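Bag packing gets a score, and we have questions

Rónán Keane

Every few months a lab announces that its robot can now pack shopping, and every few months I ask what kind of bag. The usual reply is a crate or a box. So I'll give the Fludmont group credit for picking a canvas tote, a horrible thing to put in front of a robot. It folds, it leans, and the opening is a different shape each time you look at it. Anyone who has tried to get a last onion into one at the till, one-handed, with a queue behind them, will know.

The method is called Rultis and the write-up has been going round since February. In short, it is a way of training a robot arm from human demonstrations so that it pays attention to where the mouth of the bag is at the moment, and keeps checking as it moves. Most systems trained by copying people get good at the motion and poor at noticing that the target has shifted. Rultis adds a second thing to be learnt alongside the motion: a running guess at the position of the bag's rim, corrected against what the cameras show. If the guess and the view disagree by too much, the arm slows down and has another look before letting go.

I like the idea. It is simple enough to explain over a cup of tea and it goes after a real weakness. My trouble is with the result.

The headline is 16 successes in 25 attempts. The paper calls this "reliable placement in deformable containers". It is 64 per cent. If my washing machine drained nearly two times in three I would have a wet kitchen and a strong letter half written. To be fair, the same arm trained without the rim guess does worse in their comparison, and I don't doubt that the extra step helps. I just can't tell you how much it helps, and I don't think they can either. With 25 goes, a couple of lucky drops would change the story quite a bit.

Then there is the matter of what counts as a success. You have to go to the appendix for it. An item is "placed" if it ends up past the rim of the bag when the arm has withdrawn. So an item resting just inside the lip scores the same as one sitting properly at the bottom. Lift that bag by its handles and I would not bet on the item near the lip. They never lift the bag, at least in anything they report, and I wrote to ask. The answer was that lifting is "a separate task". Well, it is for the robot. For the person wanting the shopping it is the whole job.

Two more grumbles. The bag is reset by hand between attempts, and the paper says only that it is put back in "a natural pose". Whose idea of natural? A person who has watched a few failures will, without meaning any harm, start leaving the mouth a bit wider. I have done it myself with far less at stake. A fixed list of starting positions, drawn up before the first attempt and followed whatever happens, would settle it.

The other is the handles. Handles flop across openings, get in front of cameras and catch on things, and they are the reason a tote is harder than a sack. The paper gives them two sentences. Both are about future work.

I put some of this to Ó Súilleabháin, who runs the evaluation side of the project. The reply was good-humoured and a bit weary. The group agrees the sample is small, thinks I am too hard on the success rule, and points out that nearly everybody in the field uses something like it. I accept the last part, and it is rather what worries me. There is talk of a longer trial with the success rule tightened so that items must be resting on the bag's lower side or base, and I hope it happens before the next press notice.

There is one thing I would defend them on. A few people have complained that the goods are too easy, being lumpy things of a size that suits a two-fingered gripper. I don't mind that at all. If you want to know about the bag, keep the groceries dull. My advice would be to keep the same objects for the longer trial too, so that the old and new numbers can be set side by side.

For anyone deciding whether to borrow the method: the rim guess looks worth trying if you already have demonstrations to hand. I would ignore the 64 per cent altogether and run your own count, with your own bag, and write down the rule for success before you start.

The tote task under way at Fludmont: 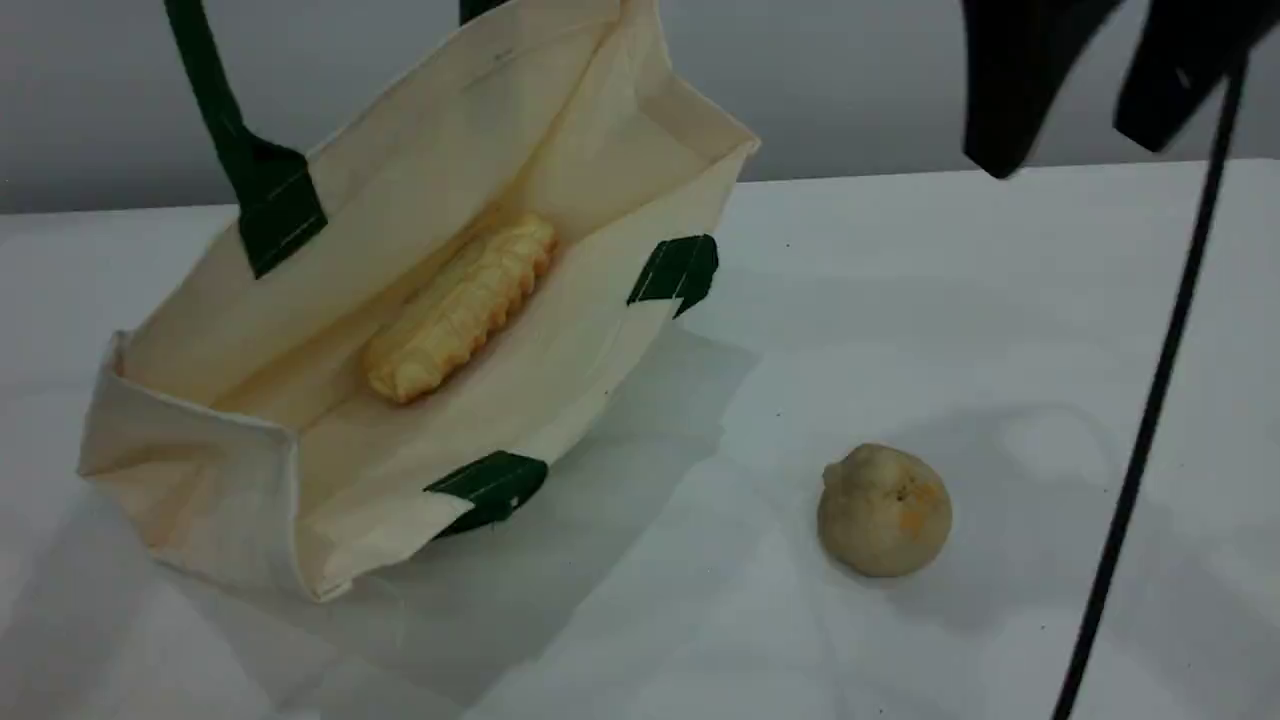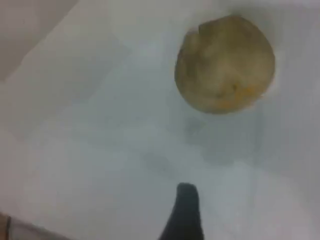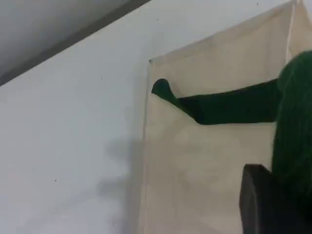

Also received

Vollen have sent us a note on their cloth-folding benchmark, which now asks entrants to report every attempt, including the ones stopped early. It's a dull change and a very welcome one. I'd like to see what it does to last year's league table, where a good many runs were marked "aborted, operator" and then left out of the sums. More on that next issue if they let me see the logs.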